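Home Forums New Posts Members Search
We use cookies to keep you logged in. OK / Manage
Posted in: Equipment & Budgets > Grippers and Arms

dengate_olga
Ok, so I'm trying to finish our spending plan before February and I keep going back and forth. We want to do garment folding, coats included. Do I buy 2 hand-held grippers from Vellar now, or save up for one arm from Clominell and skip the handhelds? — Olga Valdebenito

EKiani
Handhelds first! We paid 350 each for ours and got 3, and I'd do it again tomorrow. Put money aside for spare finger pads though, I forgot and had to beg for it later.

nunez_bench
Gonna disagree with Ehsan. You'll end up buying the arm anyway, so why pay twice? Shipping alone was some 312 on our last order.

EKiani
Sure, but an arm with nothing to learn from just sits there. And puffer coats are a different animal from T-shirts, you want to know that before you pick fingers for the arm. Look at how much there is to grab on one of these:

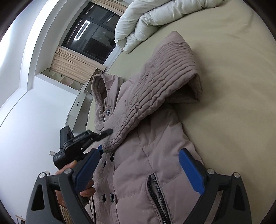

Puffer coat on the bed, blue pads on the gripper. Ruched sleeve folded over the body.

nunez_bench
Fair, that's a lot of coat. I'd still get a quote on the arm now — prices only go one way.

dengate_olga
Asking for both quotes tonight. Ehsan, how many spare pads per gripper?

EKiani
Two sets each.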